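Product Review: Trastholm Dining and Work Table, 70-Inch
Published by the Kavia Furnishings Review Service

The Trastholm is sold in Canada by Trendura as a table suited to both meals and desk work. It was assessed over 11 weeks of daily use. The scope covered assembly, stability, finish and value.

Assembly requires two adults and was completed in 56 minutes. The printed instructions are clear, although the English and French versions number the bolts differently. Members are advised to follow one language throughout. 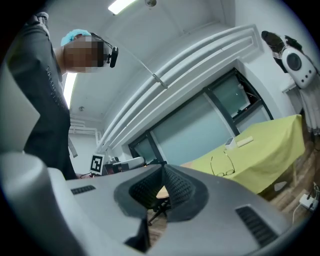 Stability is very good once the levelling feet have been adjusted. A slight sway was noted at the narrow ends in the second week and was corrected by retightening the centre brace. The hex key supplied is of poor quality, and a Walczak key of the same size proved a better fit.

The finish is less satisfactory. Tea left overnight produced a grey mark that required light sanding and a fresh coat of oil. The manufacturer recommends oiling twice a year; households with young children should expect to do so more often.
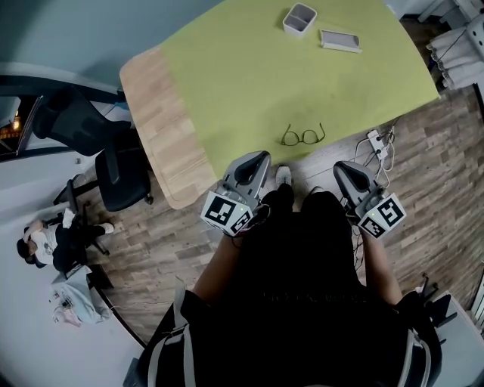 Delivery was prompt, and the packaging was accepted at the municipal recycling depot. Replacement feet may be ordered separately, but the colour range is limited to black and cream. The warranty excludes water damage.

Overall rating: 7 out of 10. Recommended, subject to the remarks on finish.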